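Projects > Student Reports > Fall Term

Search this site Enter keyword Go

How Our Dorm Eats: A Project on Instant Noodles, Salt and Late Nights

October 29, 2021
By Idrisa Mbwambo and Gerardo Parisi

Our assignment for Food and Society was to pick one ordinary food and find out how it fits into the lives of people we know. Most of the class went for coffee or pizza. We picked instant noodles, and we had such a good time with them that this report is already longer than it was supposed to be!

We both live in Greenberg Hall, which has one shared kitchen per floor and a single stove with two burners that work. That matters a lot for what people eat. If you get back from the library at eleven and someone is slowly frying onions, you are going to reach for something that only needs a kettle.

Background

Instant noodles as we know them go back to Japan in 1958, when Momofuku Ando began selling chicken-flavored noodles that had been fried to dry them out. Frying drives the water out quickly and leaves tiny holes all through the noodle, and hot water can get back in through those holes (we love this part). Cup noodles followed in 1971. There are also air-dried kinds, which have less fat and usually take longer to soften.

The packets we know best hold a block of noodles and a sachet of powder. Some add a second sachet of oil or dried vegetables. Gerardo grew up in a house where the oil went in first, Idrisa in one where the noodles were drained and fried with egg and the powder was sprinkled on top like a spice.

What we did

In September we put a paper survey under every door in Greenberg and left a box by the mailboxes. We got 32 forms back. We asked how often people eat instant noodles, what time of day, what they add, and whether they use all of the seasoning. Then we sat down with five people for longer talks in the kitchen, usually while they were cooking.

We also did a small taste test using noodles from Jandale, the grocery store across from the bus stop. Every bowl got 300 milliliters of water from the same kettle. One bowl had the full sachet, one had half, and one had half plus a squeeze of lime and some chopped scallion.

What we found

Late night won easily. Most people who filled in the form said they eat noodles after ten, and hardly anyone said lunch. Several wrote "exam week" in the margin even though we hadn't left a space for it.

Egg was the favorite thing to add, with hot sauce next. After that it gets wonderful and strange: peanut butter, a slice of processed cheese, leftover curry, crushed chips. One person on the third floor breaks the block up dry, shakes it in a bag with the powder and eats it like popcorn. We tried it. It is very good and very messy.

The salt question was the serious side of the project. One of the labels we copied down listed 1,352 milligrams of sodium for the whole packet. The usual advice for adults in the United States is to stay under 2,300 milligrams a day, so that single bowl takes up more than half. Watch the serving size too, as some labels give the numbers for half a packet.

In the taste test, the bowl with half a sachet was called "thin" or "a bit sad" by nearly everybody. The one with lime and scallion did much better, and a few tasters liked it best of all three. Sour and fresh flavors seem to cover for a lot of missing salt.

Problems

Our survey only reached one building, and people who love noodles were probably more likely to answer. The tasters could see each other's faces, so one person's frown may have spread. We ran out of scallions before the last two tasters and used chives. Next time we would hide which bowl is which, and we would ask about cost, which came up in every single kitchen talk and isn't on our form anywhere.

What we'd like to do next

Idrisa wants to compare fried and air-dried noodles side by side with the same broth. Gerardo wants to visit the Comemton dining hall and ask the cooks how they keep soup tasty with less salt. The Fladureo reading room has a shelf of old student cookbooks, and we'd both love to see when noodle recipes start showing up in them.

Thanks to everyone in Greenberg who let us stand next to them and take notes while they were hungry.

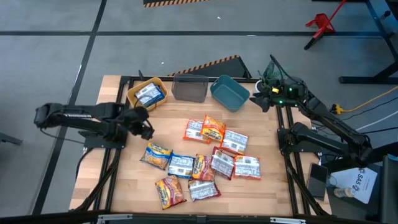 Figure 1. Instant noodle packets in a mix of wrapper colors.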